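Breakfast corner opens at the Nastlow play kitchen

2018-10-22

The community rooms in Nastlow have a new table for children this month, and the subject is breakfast. It stands in the side room on Magalhães Street, where the old puzzle shelf was before. The corner is open every morning until the end of October, and entrance is free for families who have a library card.

The idea is simple. Children between three and six years old learn to lay a breakfast, to say the names of the foods and to put everything back when they are finished. The menu is short: toast, eggs and fruit. The organizers wanted few things on the table, so that a small child can decide alone what goes on which plate.
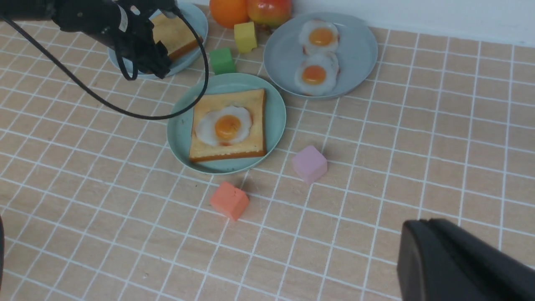
Toast and egg on the mint-green plate, with two more eggs on the plate behind it.

The plates have different colors, and this is part of the game. An adult may ask for an egg on the green plate or a slice of toast on the blue one. Small foam cubes in yellow, green, pink and a reddish orange are also on the table. They have no fixed role in the breakfast — some children will call them butter or cheese, others will build a tower, and both are welcome.

The material for the corner was paid from the spring book sale, which brought in 814 dollars. From this sum 352 dollars went to plates, play food and cubes. The rest will be used for a second table in the winter, probably with the subject of soup. The play food was ordered from Bekeo, a shop for kindergarten supplies, and a box of spare pieces is kept at the front desk.
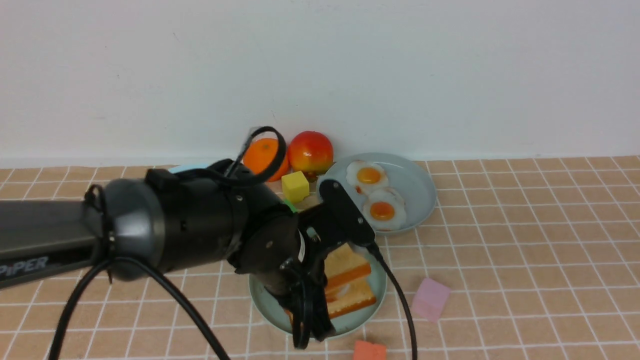 The orange and the apple have their place at the back, beside the plate with the two eggs.

The fruit and the eggs are artificial and must not be put in the mouth. Parents are asked to stay in the room with their children and to wash hands before and after playing. Real food and drinks should stay in the hallway, where there are benches and hooks for bags.

Groups from kindergartens can also come, but they should register first. There is space for 22 children in one morning, divided in two turns. The school in Storken has already reserved two mornings, and a few places are still free in the last week of October. Registration is possible at the front desk or by telephone, extension 689, before noon.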